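The Longest Five Minutes in Elness
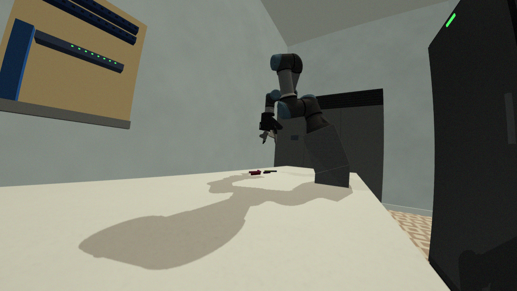

The arm itself is the easy part, according to Qiuyue Qian, and what gets you is everything you forgot to tell it. I heard some version of that six or seven times during my evenings with the Elness robotics club, usually right after somebody's run had gone sideways, and by the end I was muttering it to myself over my own keyboard.

I should say up front that I can't program. I can make a spreadsheet add up a column, and that's my limit. But the club had agreed to let me follow them through the last stretch before the Skotwood Challenge, a regional student contest where the whole thing happens in simulation (no trucks, no crates, no crying over a snapped cable in a parking lot). Every team gets the same virtual room, the same arm and gripper, the same long speckled table, and a few small objects to deal with. Then you hand in your code and wait.

The waiting is awful! A scored run lasts five minutes, and you can't touch a thing while it's going. On my first night a kid in a green hoodie spent the whole run under the desk with his jacket over his head, asking for updates.

What they're up against changes every round. The organizers shift the objects a little, turn them, nudge the lighting. The pieces are low and flat, so if the fingers come down a hair too high they close on nothing, and if they come down too low the run is over. The Elness team had a beautiful program in October that worked every single time, as long as the red piece was exactly where they'd left it. Move it by a thumb's width and the gripper would go down very confidently onto bare table.

So they started over, which caused a fight. Half the club wanted to patch the old code and half wanted to rip out the part that decides where the arm looks first. I sat there eating their pretzels and pretending to take notes. The rip-it-out side won by two votes, and for about a week it looked like a terrible mistake – the new version was slower, and it had a habit of swinging the elbow way up and then just thinking about it.

Shadows were the other headache. The arm throws a big one across the table, and their vision code kept wanting to treat the edge of it as an object. The fix came from the quietest girl in the group, who'd been testing on her own at home on a laptop with a missing F key. She had the program compare what it saw before and after a small move of the arm, and throw out anything that traveled along with it. I had her explain it to me twice and I'm still pretty proud that I got it the second time.

They keep score on a whiteboard, and that board became my favorite thing in the building. By the final week it showed 104 practice runs, with a sad little face next to the ones that ended in a collision. Someone had written "WRIST!!!" across the top and underlined it until the marker gave out.

Contest night, they finished with 75 points, good for second place behind Vincze, who have won it before and were very nice about it. The green hoodie kid watched the entire run standing up. Then they ordered pizza and got right back into the argument about the old code, and when I left at nine-thirty they were still at it, with a new run already going on the big screen.

Next season starts after winter break. I've been told I can come back if I bring my own pretzels.

Questions or story ideas? Write to the features desk.
© Terero Magazine. All rights reserved.
Back to top

Shares 75 | Comments 2

More from Features
My Summer Learning to Weld (Badly)
The School Bus That Became a Darkroom
What the Chess Kids Eat
A Night Shift at the Skotwood Bakery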